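Trindwood small toys and wrappings: data card

Trindwood is a set of short recordings about ordinary things that go in and out of bags, boxes and cloth. It was put together so that people who work on finding objects in household clutter have something simple to begin with. The things are cheap, they are soft or light, and most of them can be bought in any town. This card explains what is in the set, how the objects were chosen, how the labels are written, and what we know to be wrong with it.

Contents of the release

The release has 700 recordings in 4 groups. The groups are named after the wrapping and not after the toy, because we found that the wrapping changes the difficulty much more.

bag: the toy and an open paper bag
cloth: the toy on or near a piece of fabric
box: the toy and a carton with or without a lid
plain: the toy on a surface, with no wrapping used

Some recordings have materials of two groups in them. They are filed under the one that was used first, and the second is written in the notes column.
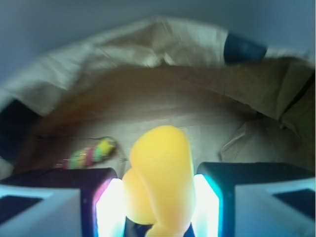 This page was last edited on 26 Nov 2022.

The brown paper bag is the most used wrapping in the set. We bought a pack of 40 in June and they were all the same size at the beginning, but paper bags do not stay the same. After a few uses the opening becomes soft and the folds move to other places. We did not iron or replace a bag until it was torn. If you need bags in new condition only, filter on bag_state = new, but please know that this leaves a small part of the group.

The objects

There are 26 objects. Each has a short name which is used in all files, for example duck_yellow, ball_felt, spoon_small, sock_grey. The short name never changes, also when the object was lost and we bought another of the same kind. In this case the objects table has a second row with the letter b after the name.

The yellow objects deserve a remark. Yellow is easy to find against brown paper and against dark cloth, and so a method that only looks for color can reach a good score without knowing anything about shape. For this reason we advise reporting the results for yellow objects in a separate line.

Labels

Every recording has one row in labels.csv with these columns:

object: the short name
wrapping: bag, cloth, box or plain
bag_state: new, used, torn, or empty when there is no bag
pose: upright, side, face_down, unclear
covered: none, partly, fully
notes: free text, in English, sometimes very short

The pose column is filled for the first moment of the recording only. The value unclear is not a mistake. For a round toy seen partly, it can be impossible to say where the front is, and we preferred to write this down than to guess.
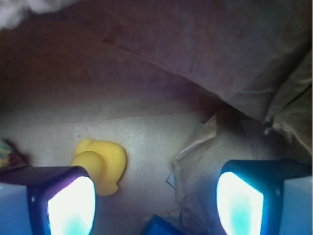 Rubber duck on its side on light cardboard, with brownish-maroon fabric draped above.

The cloth group was the hardest one to label. A draped fabric makes folds and small tents, and it is a question of opinion when a toy is under the cloth and when it is only next to it. Our rule: covered is set to partly when the fabric touches the toy and hides any portion of it. A toy below a hanging piece of fabric which does not touch it gets none. Two persons labeled this group separately and the differences were discussed after.

Known problems

- In the older recordings, spoon_small and spoon_small_b are mixed. We could not repair this.
- Small spots and crumbs on the cardboard are not labeled. Do not use them as objects.
- The color names are ours. What we call maroon, you may call brown.
- There are no transparent objects and no food.
- The box group has fewer recordings than the others. Around 40 of them have a notes field in which the carton size is missing.

Related sets

Saludo uses the same short names for objects but has kitchen textiles only. Brolora has larger toys. The tables can be joined on the object column.

Contact

Corrections to the labels are welcome. Please send the recording number and the column that you think is wrong to Botond Vörös at Cluser. Corrected rows are collected and go in the next version of labels.csv. The old file stays available under its old name.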